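I play left wing for a very average mixed hockey side, and my old stick finally cracked in February. I bought the Kenico composite to replace it and I've had 15 matches out of it now.

First thing – it's light! My slaps have more zip and I can get it down for a reverse stick tackle without feeling like I'm swinging a fence post.

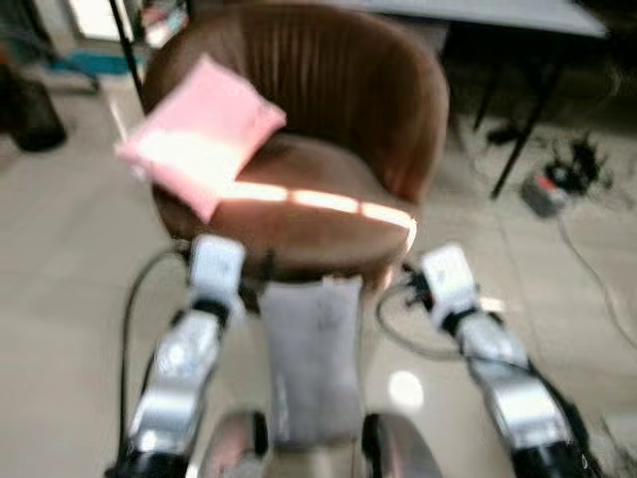

Brown tub chair, pink cushion.

The grip is the weak bit. It went shiny after 2 matches and I swapped it for a Kotian one, much tackier in the rain.
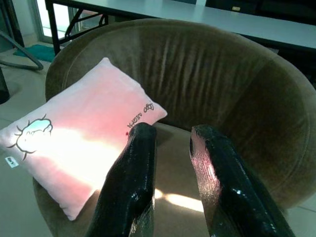 Posted by Avville Left Wing | December 28, 2024

Trapping took me a while, as the head is stiffer than I'm used to and the ball pinged off it for weeks. Our keeper found this very funny. Short corners are lovely though, and I've scored more from injections gone wrong than I'd like to admit.

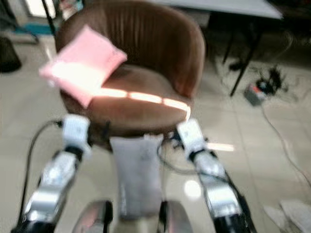
The ribbed back of the chair.

I tried a mate's Zimuvby as well and it's softer on the hands, but you lose a bit of hitting power. 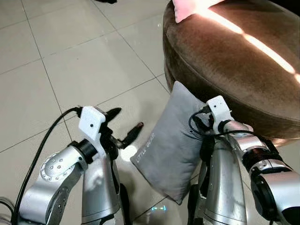 Would I buy the Kenico again? Yes, if you play up front. Defenders might want something heavier. The toe has a few chips in it and the paint's gone at the heel, nothing worse. 8 out of 10 from me.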